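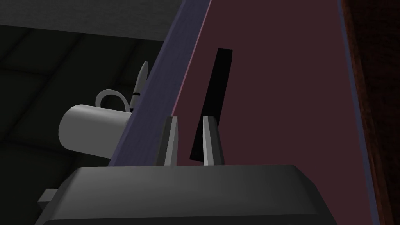
Can a robot tidy a desk or shelf yet?

Posted by Daranee Suksawat, 6 Nov 2022

My mother has trouble with her hands and putting small things away is what wears her out. Pens, mugs, the grandkids' toys. She can still vacuum and we have a machine for that anyway. I keep seeing clips of two-armed robots doing this kind of thing. Is there one a normal person can buy, or is it all still lab work? Budget is not huge but I could go to a few thousand.

Kosmas Politis

Not for a few thousand, no. I work on the packing line at Drotier and we have two arms there. They do one job well because the parts always arrive the same way up. A home shelf is different every day. A pencil is thin and rolls, a mug has a handle that may be facing any direction, and a toy plane has no good flat place to grab. 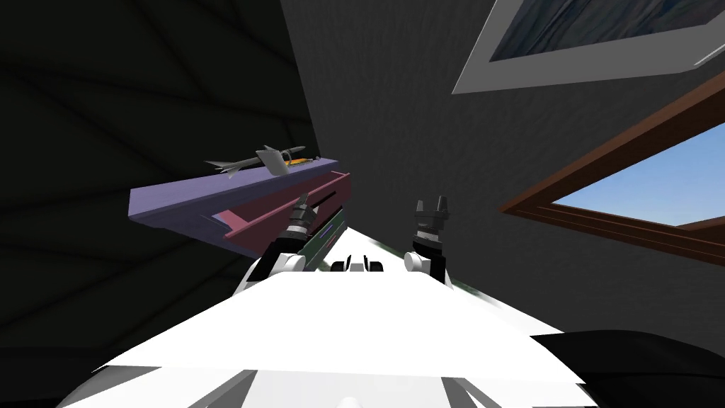

Two arms do help, one to hold and one to move, but then the software has to keep both out of each other's way. A lot of that gets worked out in simulation first, and plenty of things that go fine on a computer go wrong on a real shelf. We had a bin-sorting program that got 54 out of 54 in simulation and 45 out of 54 on the floor. For your mother, nine dropped mugs is a lot.

Fongchan Nuchit

just get her a grabber stick, mine was 12 dollars

Jirayu Kamolrat

Agree with Kosmas on the price. I would add that the shelf matters more than the machine right now. We put open trays at waist height for my dad, three of them, no lids -- he slides things in and doesn't have to pinch anything. An occupational therapist can look at her setup too. Ask her doctor for a referral.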